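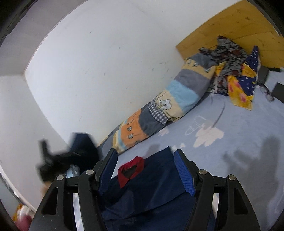

Bolster against the wall – keep it or move it for folding?

hornell_2
Moved my folding onto the bed because the table is always full. The long patchwork bolster stays along the wall side. Right now I'm on a navy top with a red collar, the smooth kind of fabric, and it slides around on the sheet. Should I clear the bolster off first? Also open to ideas on the collar.

Wonari
Leave it. It stops things going down the gap by the wall. I fold shiny stuff face down, sleeves in, then in half from the bottom.

forine127
I'd move it. You lose a good strip of bed and you end up folding at an angle. Mine goes on the floor until I'm done.

Wonari
On the floor it picks up hair. Then you're washing a bolster cover too.

forine127
Not if you vacuum. Takes 2 minutes.

sandhu_k
Collar first, whatever you decide about the bolster. Open the top flat, press the collar down with your palm, then fold the body. If you do the body first the collar gets a crease across it and on red it shows.

hornell_2
Does that hold up in a drawer? Mine are packed pretty tight.

sandhu_k
Better on a hanger if you have room. In a drawer I roll them with the collar on the outside.

forine127
Rolling never works for me with slippery fabric. It comes undone by Sunday. I put a towel under it while I fold, that stops the sliding.

Wonari
Agree on the towel. Still wouldn't move the bolster.

hornell_2
OK, towel and collar first. Bolster is staying for now, I don't feel like dragging it off every time. Is the cloud sheet part of the problem? It's pretty smooth too.

sandhu_k
Could be. Try the towel before you change the bed.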